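Soudabeh Rashti has been painting the same wall since June. It is the long one in the front room of the Pakzad building, and she has put five coats on parts of it.

"People think white is the easy one," she says. "You put white up and every patch you ever filled comes back to say hello."

The building was a shoe store before she took the lease. When the shelving came out it left 112 screw holes. She filled them with a small knife and sanded each by hand. 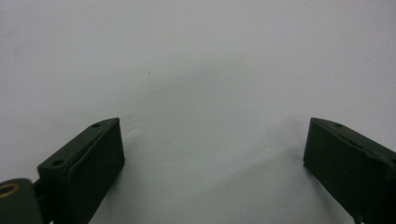
Mehrangiz Safavi

A flat finish was her choice from the start. Gloss shows too much, she says, and in a room meant for hanging drawings it throws light back at you. Even so, a matte white surface goes gray in places when the light is uneven, and small dark specks stand out on it.

"I used to go after every speck with a brush," she says. "Then you have a shiny spot where the speck was. Now I leave them until the end."

Her cousin Emiliano Fuentealba wanted to hang lining paper and be done in a weekend. They argued over it for most of the summer – he still brings it up – and she kept to plaster and paint.

The first show is drawings by Forough Shojaei. Rashti has not decided how to hang them. Nails would mean new holes.

"Wire, maybe," she says. "From the ceiling. Ask me in a month."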